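# A cama como superfície de trabalho

Quem administra residências partilhadas conhece a discussão: deve a roupa lavada ser dobrada sobre a cama, ou convém reservar para isso uma mesa própria? A residência de Koskela, com 40 quartos, introduziu em outubro uma recomendação a favor da mesa. O presente texto defende a posição contrária.

O argumento de Gøran Engebretsen, autor da recomendação, é de ordem higiénica e merece respeito. A cama destina-se ao descanso, e a acumulação de peças por arrumar prejudica esse fim. Sucede, porém, que a mesa comum fica no rés-do-chão, tem 800 milímetros de largura e serve três pisos. Uma camisola aberta ocupa-a quase por inteiro; uma manta nem sequer cabe.

A cama, pelo contrário, oferece uma área ampla, plana e clara, sobre a qual uma peça escura se distingue de imediato. Permite ainda separar sem empilhar: as mantas e toalhas já dobradas ficam ao fundo, as almofadas encostam-se a um dos lados e a roupa por tratar permanece à frente, ao alcance das mãos.

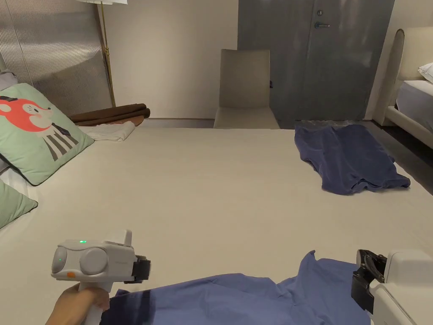

Importa também considerar a ordem das tarefas. Kauko Huttunen, responsável pela rouparia de Pirkby, recomenda começar pelas peças maiores e deixar para o fim as de vestuário, que exigem mais atenção às mangas e às costuras. Numa mesa estreita, esta sequência obriga a transportar cada volume para outro lugar antes de iniciar o seguinte. Sobre a cama, basta afastá-lo.

Reconhece-se uma objeção séria: o que se deixa sobre a cama tende a lá ficar até à noite, passando depois para a cadeira. O problema é real – mas respeita ao hábito do residente e não à superfície escolhida. Um período fixo de 30 minutos, com o armário aberto desde o início, resolve a maior parte dos casos.

Propõe-se, assim, que a recomendação seja revista e que a mesa do rés-do-chão se mantenha disponível para quem a prefira, designadamente para passar camisas a ferro. Quanto às almofadas, cada residente decidirá se as retira antes de começar.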